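¿Por qué la leche se guarda en frío?

La leche contiene agua, grasa, proteínas y un azúcar llamado lactosa. Las bacterias también se alimentan de ese azúcar. Al consumirlo producen ácido láctico, y el ácido hace que las proteínas se agrupen en grumos. Así se corta la leche.

El frío no mata a la mayoría de las bacterias. Las vuelve lentas. A 4 grados se multiplican mucho más despacio que a 20.

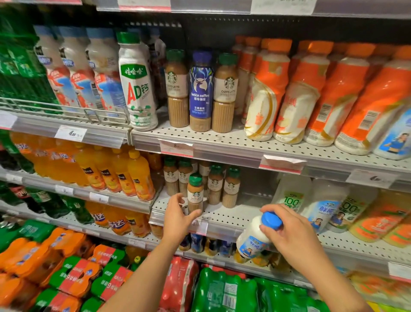
El calor actúa de otro modo. En la pasteurización, la leche se calienta a más de 70 grados durante unos segundos y se enfría enseguida. Mueren las bacterias peligrosas, pero quedan otras, y por eso esa leche necesita nevera. En el tratamiento UHT se superan los 130 grados durante 2 segundos o algo más. Cerrada, esa leche puede guardarse en un armario. Una vez abierta, va al frío.

Las bebidas que llevan leche, como el café con leche embotellado, siguen las mismas reglas. La etiqueta indica cómo conservar cada una.

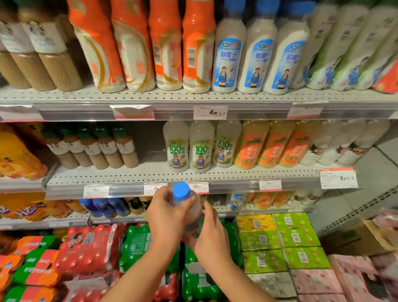

Botella de plástico con tapón de rosca azul.

Palabras nuevas
Lactosa: azúcar natural de la leche.
Pasteurizar: calentar un alimento sin llegar a hervirlo para eliminar bacterias peligrosas.

Texto: Ludivine Hervieu. Revisión: Krum Nikolaidis.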